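Uzma Dhanial
1/ Notes on the fault that cost us most of June on the Clola cell. Two arms, one rail, a sorting task with chargers and cables. Posting this in case anyone else runs the Drernance gripper firmware with a shared stop circuit.

2/ Symptom: the left gripper would close, report "object held," and then keep squeezing. Force reading flat. Current climbing. After a few seconds the drive tripped on overcurrent and both arms dropped to hold.

3/ It happened on 20 cycles out of 481. Never twice in a row. Never with the test cubes we use for calibration, which is why acceptance testing passed. 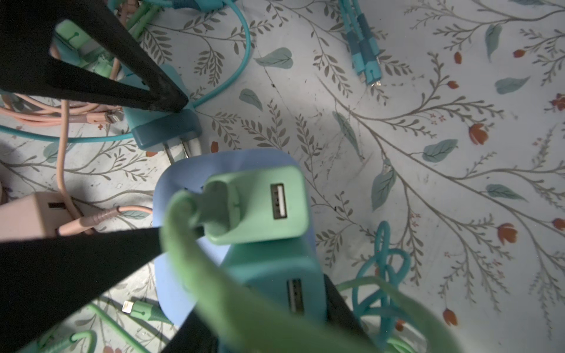

4/ The force estimate comes from motor current, filtered, minus a friction model. Kazmi wrote the model against rigid blocks. Cable is a different load. It gives, slides, then packs between the fingers. Look at the pink coils bunched behind the upper finger. A loop like that can enter the triangular cutout near the fingertip, and the model books the extra drag as friction.

5/ So the estimator subtracts the real grip force and asks for more. Positive feedback with a slow time constant. On the log it looks like a ramp, about as boring a trace as you'll ever see.

6/ The safety part bothers me more. The trip should have opened the stop relay. It didn't. Firmware classed it as a recoverable drive fault and sent a hold request over the bus. Both arms stayed powered, with brakes off, holding position in software.

7/ Our written procedure said "arms stopped, OK to reach in." I had reached in twice that week to free a snagged cord. Procedure now says: hit the e-stop, check the relay light, then reach in. A held arm counts as a moving arm.

8/ Second hazard: the workpieces. We had been treating the power strips as props. One white cord goes from the outlet on the right side panel down to the mat, inside the reach of the arms. A gripper squeezing without a limit near a cord like that needs its own line in the risk assessment. It didn't have one.
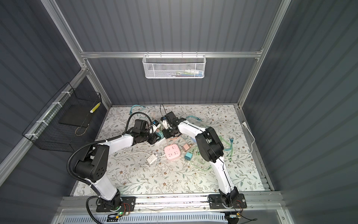

9/ Changes made:
- hard current cap in the drive, below the trip level, independent of the estimator
- overcurrent now opens the relay
- friction term frozen once contact is detected
- outlet circuit interlocked with arm power

10/ Reran the full set on the Flakik logger. No ramps, no trips. Cycle time is slightly worse and I'm leaving it there.

11/ Still open: the drive clears its fault code on reset before the logger reads it. If you have a workaround, reply with your firmware version.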